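Filed under: Kitchen > Sinks & Cleaning > Sponges, Brushes, Cloths

Keeping a Kitchen Sponge From Going Sour

A sponge that smells has stayed damp too long. Soap left in it makes the smell worse, and so does food. Most of the fix is in what you do with it after the last dish.

Rinse it under hot water until the water squeezed out runs clear. Squeeze it, don't wring it. Twisting tears the foam along the edges and pulls a mesh cover loose at the seam. Fold it once, press hard, turn it over and press again.

Then stand it on its edge. A sponge lying flat on the rim of the sink dries on one side only, and the underside is where the slime starts. If it has to lie flat for lack of space, put it on something with holes and flip it at night.

Keep one sponge for dishes and another for counters. Cut a corner off the counter sponge so you can tell them apart when they're the same color. Don't use either one on raw meat juice. Use a paper towel for that and throw it out.
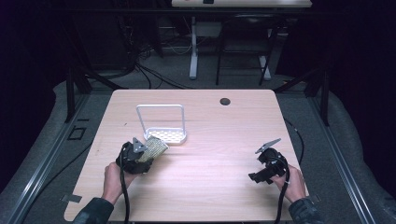
Henryk Borkowska wrote in to say he gave up on holders with a solid bottom after his second one rusted through at the screws. He now hangs his sponge from a binder clip on the faucet neck and says it's dry by morning, even in September when his kitchen is at its dampest. A clip works fine if your faucet is tall enough to keep the sponge off the basin.

Any holder needs cleaning too. Soap scum fills small holes and then water sits on top of them. Once a week, soak the holder in a sink of hot water with a half cup of white vinegar for 14 minutes, then go over it with an old toothbrush. Check coated wire for chips. Once the coating is broken, the wire rusts from the chip outward and stains whatever is under it. A dab of clear nail polish will hold it for a while.

To freshen a sponge between replacements, run it through the dishwasher on the top rack with heated dry turned on. The microwave works for plain cellulose sponges if they are soaking wet first. Never microwave one with a metal scrubber or any metallic thread in the cover. Let it cool before you pick it up.

Replace dish sponges every 3 weeks, sooner if the smell comes back within a day of washing. Old ones can do a last job on the grill, the garage floor or muddy boots before they go in the trash.

For cloths, the same rules apply. Hang them open, not bunched over the faucet, and wash them hot without fabric softener. Softener leaves a film and the cloth stops picking up water.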